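4. Primera práctica de recogida

¡Ya casi está! Con el brazo montado y el software Nositz instalado, llega la parte que más disfruta todo el club Danko: ver cómo la pinza agarra cosas de verdad.

Antes de empezar

Despejad el contorno de la base y dejad a mano el botón de parada. Trabajad siempre en equipos de 2: una persona maneja el mando y la otra vigila el brazo.

Pasos

1. Encended el controlador Zutent y esperad a que termine el arranque.
2. Abrid el perfil «Club» y pulsad Inicio. El brazo irá a su posición de reposo.
3. Colocad objetos variados sobre la superficie: estuches de malla, una bolsa de tela, un rollo de cinta adhesiva. ¡Cuanto más distintos, mejor!
4. Acercad la pinza despacio y comprobad en pantalla la vista de la muñeca.
5. Cerrad los dedos, levantad el objeto y guardad el intento con un nombre claro.

Precaución: no metáis la mano entre los dedos de la pinza con el controlador encendido, aunque el brazo esté quieto.

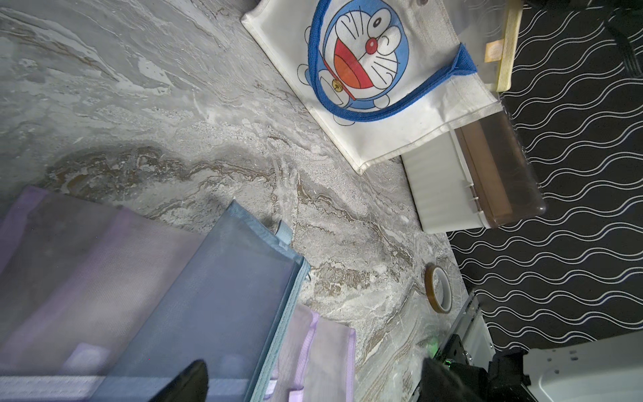 6. Repetid la maniobra 4 veces con cada objeto, cambiándolo de sitio y de orientación.

Nota: la malla se engancha con facilidad. Probad a agarrar los estuches por el ribete y bajad la velocidad de cierre en el menú Pinza.

Al terminar, volved a reposo y apagad el controlador. En la sección 5 toca preparar el reto Jalex, ¡y ahí se pone muy divertido!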